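Two-arm mobile base: buy this spring or stay in sim another year?

Posted in: Equipment and Budgets

trerol_ops
7 Mar 2022

We do apartment turnover in Trerolville and want a robot for tidying between tenants. So far everything has been in simulation.

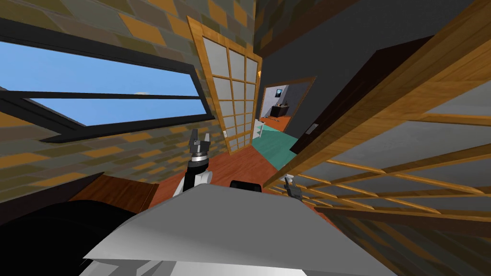

The quote from Clurkia is for a base with two arms and parallel grippers. Lease is 607 a month, 2 year minimum. Flotevis sells a similar unit outright but won't give me a price without a site visit. I have to turn in a budget in May. Lease or buy?

mkettle
Neither yet. What does your sim say about doorways and sliding doors? If the base can't get from room to room, the payment terms don't matter.

trerol_ops
It gets through when the door is already open. Opening a sliding door is hit or miss.

hexbolt
Then budget for grippers first. We wore out 2 sets of finger pads in our first year and the lease didn't cover them. Ask Clurkia for the parts list in writing.

mkettle
Disagree. Pads are cheap. Downtime is what costs you. Ask how long a swap takes if an arm fails.

old_lathe
I'd buy. With a lease you pay for the whole term even if the thing sits in a closet. Also look at Urbańczyk, they sell refurbished bases. Ours has 104 hours on it since we got it and the only problem was a charger.

hexbolt
104 hours isn't much of a test. And refurbished means no on-site service where I am.

old_lathe
Fair, but it is paid for.

trerol_ops
Thanks. I'll get the parts list and ask about swap time -- and I'll write to Urbańczyk too. Does anyone know if they ship with the arms mounted?

old_lathe
Ours came in separate crates. Plan on a day to put it together.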